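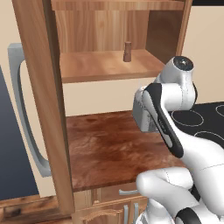
Figure 2. Open wall cabinet with two visible shelves above a reddish-brown countertop (rendered view). A single small item stands on the lower shelf.

4.2 Storage height and the use of dry seasonings

The household survey carried out in Stostmont and Disham asked respondents where they kept salt, pepper, dried herbs and ground spices, and how often each was used in a normal week. Of the forms returned, 1,576 were complete enough to be included. Respondents were asked to give the place of storage as one of the following: on the worktop, in a drawer, on the lower shelf of a wall cabinet, on an upper shelf, or elsewhere. Where a household kept the same seasoning in more than one place, the place used most often was recorded.

Pepper and salt were most often kept on the worktop or on the lower shelf. Dried herbs were spread more evenly, and ground spices were found mainly on upper shelves. This agrees with the earlier interview study by Ryu and Jang, who noted that people tend to place bought jars wherever there is a gap and seldom move them afterwards. Our respondents gave similar accounts. One woman in Disham wrote that her cumin had been "behind the flour since we moved in", and that she bought a second jar before she found the first.
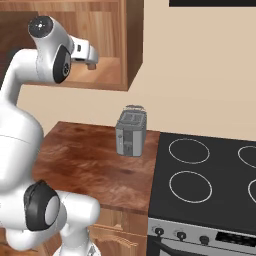 The link between height and frequency of use was clearest among respondents over the age of 60. In this group, seasonings on an upper shelf were used less often than the same seasonings kept lower down, even when the respondent described the taste as one they liked. Younger respondents showed a weaker form of the same pattern. We cannot say from these answers which way the effect runs. A household that rarely cooks with turmeric may well put it out of reach for that reason, and the survey did not ask who had first chosen the place.

A follow-up was therefore arranged in July with nearly 600 of the same households. Half were asked to move two seldom-used seasonings to the lowest convenient shelf, and the other half were asked to leave their storage as it was. Both groups kept a short cooking diary. The diary sheets were prepared by Um and checked by Wang, and a copy is given in Appendix B. Households that had already changed their storage between the survey and the follow-up were left out of the comparison - a step which affected the Stostmont sample more than the Disham one, owing to the number of kitchen refits reported there.

Diary entries were coded by meal and not by day, so that a seasoning used at both lunch and supper was entered twice. Ready-mixed blends were coded separately and are treated in Section 4.3.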